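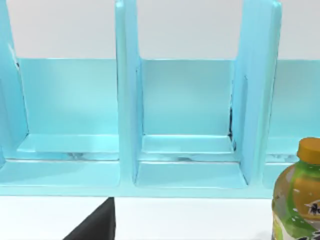
Notebook - Jirkbridge robotics club, February, afternoon session

Working on the Villidness task set in simulation. Shelf task first. The blue shelf loads correctly now and the drink bottle with the orange cap stands on the table in front of it. Goal for this one is bottle into a cubby, upright, no contact with the dividers. Scoring script gives 2 points for placement and takes one off for a divider hit.

Changes since last entry:
- Wrist camera view is now saved with every attempt. Log for the shelf task is at 1,435 lines, needs trimming before we share it.
- Step limit raised to 400. The old limit ended attempts during the approach.
- Seams at the back of the cubbies still show dark specks. Looks like overlapping faces in the mesh. Left alone for now.

Second task is the glue bottle. Tapered green nozzle, wide base, so the grasp has to go on the body. The Salia planner likes to aim at the middle of the bounding box, and with the bottle tilted that point is off from where we want the fingers. 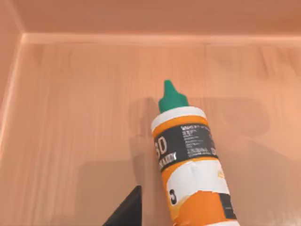 I added an offset along the long axis of the bottle and made it a setting in the config file, so the Polishchuk team can try their own value without touching the planner code. Default is 8 mm toward the base. Please don't edit the default, make a copy of the file.

Still open: friction values for both bottles are guesses - same number used for each. Shadows slow down the older laptops, try a run with them off and compare the times.

Next session: shelf task with the new step limit, same seed for everybody.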